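**Household chore automation** is the use of robots for domestic work such as clearing tables, folding clothes, loading dishwashers and putting things away in drawers and cupboards. Single-purpose machines, mainly robot vacuums and mowers, have been sold to the public for years. General-purpose machines that handle many chores in an ordinary home are still mostly at the research and trial stage.

## Tidying and storage

Putting things away is one of the standard test chores. It combines several skills: picking up an item, finding where it belongs, opening a door or drawer, placing the item inside and closing up again. Each step can fail on its own, and an error early on usually spoils the rest.

Much of this work is first tried in simulation, where a robot can repeat a task without breaking anything. The Clostano task set, for example, has 224 household tasks, most of them in kitchens and living rooms. Its drawer tasks use cabinets with bar handles, and the item in the gripper is often an awkward one, with soft and stiff parts joined together.

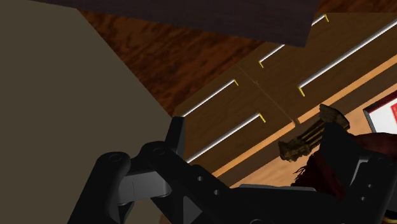
Aníbal Chávez has argued that drawer tests of this kind say little about homes, where drawers stick, overfill and have things caught in the back. He would count a chore as solved only when a machine can do it for a month in a house it has never been in.

Supporters of simulation reply that the tests are meant to compare methods, and that a method which fails on a clean virtual drawer is unlikely to do better on a real one.

## Home trials

The Ruvileck trial, which began in May, placed a wheeled robot with 2 arms in a furnished apartment and logged around 500 attempts at putting small items away. Hard items with a plain shape gave the best results. Cloth, cords and anything with loose strands were the most common causes of failure, along with drawers that had been left slightly open. A person was on hand to reset the robot throughout.

Belhaj, a later project, dropped drawers altogether and used open bins. Delia Farías criticized the choice as changing the house to suit the machine.

## Shop floors

Similar tasks in workshops are further along. Parts bins stay in one place, lighting is steady and the same item may come up 300 times in a shift. The Sadotwood system sorts hand tools into shallow trays but does not open or close cabinets.

## Current status

As of 4 Jan 2026, none of the systems named in this article is sold for unsupervised use in private homes.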